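Small bottles: lids, labels and drips

Last updated 10/22/24

Most cupboards end up with a shelf of little bottles: food colouring, vanilla, sewing machine oil, cough mixture, wood stain left over from a chair. A few habits keep them usable.

Stuck caps
Run the cap under the hot tap for 20 seconds, dry it and try again with a rubber glove on. If it is sugar holding it, as with vanilla or syrup, stand the bottle upside down in 5 mm of warm water first. Don't use pliers on a thin plastic cap. It will split and then you have no lid at all.

Before you put it back
Wipe the thread of the neck with a damp cloth, and the inside of the cap too. For oils use kitchen paper with a drop of washing-up liquid on it, then a dry piece.

Labels
Clear tape over the label stops the print rubbing off. Write the month you opened it on the tape. Mine get sorted every April, and anything I can't read goes. Old medicines go back to the chemist, never down the sink.

Pouring into something smaller
Put both bottles on a tray. A paper funnel does for thin liquids, but cut the tip wider than you think for oil. Fill to the shoulder and no further. Never put cleaning products or white spirit in a bottle that has held food or drink.

Keeping them upright
A shallow baking tin on the shelf catches drips and slides out like a drawer. For very small ones, a 200 g margarine tub is about the right height. Oils and extracts keep better in brown glass and away from the cooker. Screw caps down firmly, and check any bottle that has been lying on its side before you stand it next to the flour.

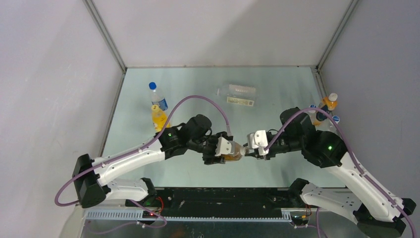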